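Skenunton Bench Layouts

README for the bench tidying set, 6th release

Maintained by Laine Vasiliauskas and Pornthip Nuchit. Questions about the text notes go to Arūnas Kuusk.

Contents
The set covers small bench layouts of ordinary wet-lab items: tube racks, screw-cap tubes, tip boxes and flasks. There are 3,818 pictures in 314 layouts. Each layout is a fresh arrangement of the items on a cloth-covered table, and each has at least 2 pictures.
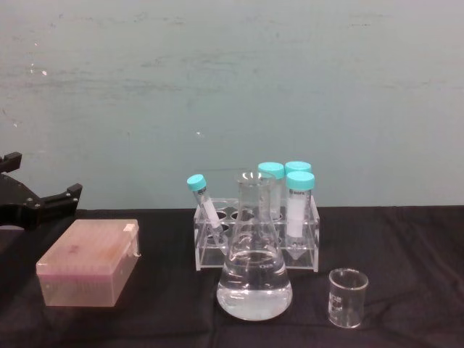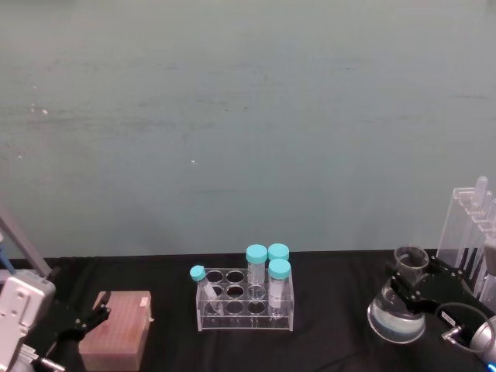

Clear acrylic rack, teal-capped tubes and a tip box on black cloth.

Items
Tube rack: clear acrylic, round holes. The same model is used in every layout that has a rack.
Tubes: conical plastic with screw caps. Cap color is recorded as teal even where the notes from the first release say blue.
Tip box: recorded as one item, lid included. Tips inside are not listed separately.
Flask: glass. Recorded by type, with no volume given.

Text notes
Every layout has a plain text note, one line per item. The line gives the item name, where it sits on the table (left, center, right) and its state. For tubes the state is one of these: upright in rack, leaning in rack, lying on cloth. A leaning tube counts as in the rack if any part of its body is in a hole. We went back and forth on this in June and settled on the wider rule — older notes were changed to match.

Left and right are always given from the front of the table. If a tube is hidden behind another item in one picture but visible in a second, it is still listed.

File layout
layouts/ one folder per layout, numbered from 1
notes/ one text file per layout, same number
items.txt the full list of item names
changes.txt corrections by release

Known problems
Glass and clear acrylic overlap in many layouts, and hole counts taken from the pictures are unreliable. Do not use them.
Tip box color shifts from pink to nearly gray depending on the light. The notes say pink throughout.
Wrinkles in the cloth are not recorded. Dace Kairys has a partial list of layouts where a fold lifts one foot of the rack — ask if you need it.

Corrections
Send the layout number and the line you think is wrong. Please keep one layout per message. Fixes go into the next release and are listed in changes.txt under your name unless you ask otherwise.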